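**Wanted: tidy-minded people for the Skitthorpe sink-side trial**

26th March

We are looking for 28 people who have opinions about where the washing-up brush lives. Strong opinions are welcome. Mild ones will do, provided you can keep them up for an afternoon.

The Skitthorpe Kitchen Study is a small outfit looking at how people put things away once the dishes are done. Last year we did cutlery drawers, and collected 1,057 written comments, a fair number of them about other members of the household. This year it's the turn of the rack by the sink, and the odd assortment of things that has to go in it, on it or somewhere near it.

## What you'll be doing

You'll get a table, a rack and a handful of kitchen things, and you'll put them where you think they belong. Then we'll ask you to do it again as if you had guests coming, and once more as if you were late for a bus. Afterwards there's a chat with Hendrik Nijs, who will want to know why the brush went on the left. "It just did" is an acceptable answer and he has learned to live with it.

The session takes 50 minutes. You won't be marked and there is no washing-up, although people do keep offering.

## Who we want

- Anyone over 18 who does at least some of the clearing up at home
- People who share a kitchen, particularly if this has led to words
- Left-handers (we never get enough of you)
- Anyone who has bought a rack, caddy or holder and regretted it

You don't need to be good at tidying. We had a professional organiser in during the cutlery round, and she was charming, but she finished before Hendrik had found his pen.

We can't take anyone who sells kitchenware for a living. Sorry. You know why.

## The things on the table

The main rack is a dark green metal one on two levels, with a cup holder at either end of the top and an open tray underneath. Around it go the awkward customers: a long-handled brush with a sponge head, a shiny metal scoop, and a white plastic mixing bowl with a spout. The brush is where most of the arguments start. One school says upright in a holder, another says flat in the tray, and both talk about the other as if they'd been raised in a barn.
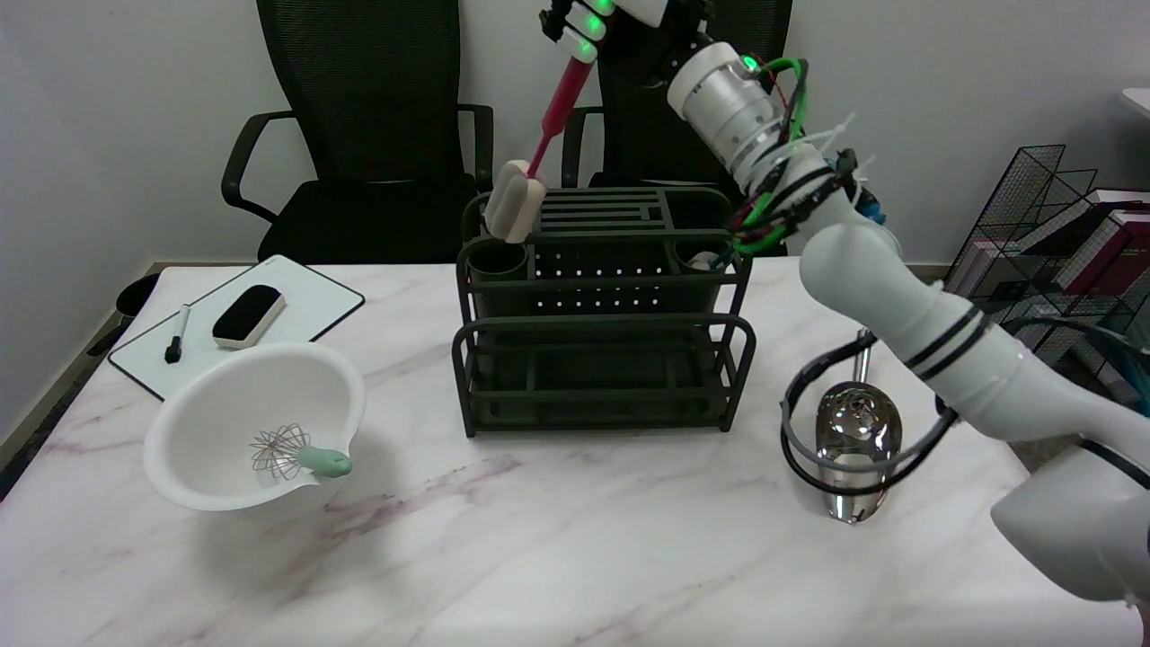

The scoop is a quieter sort of problem. Plenty of people own one and very few have given it a permanent address, so expect to be asked about yours. If it lives in the flour, say so. If it lives in "the drawer", Hendrik will ask which drawer.

## Where, when and what you get

Sessions run through May at our rooms in Skitthorpe, with a few at Ullunthorpe for those who can't face the bypass. You'll get a gift voucher, your bus fare back and tea. Biscuits are supplied, of a quality that varies with who went to the shop.

## How to put your name down

Write to Aleksi Mustonen at the Skitthorpe office with your name, a daytime phone number and a line or two on where your own brush is kept at the moment. Please don't move it first. There are 9 places left for Ullunthorpe, and Aleksi will ring you back to fix a time.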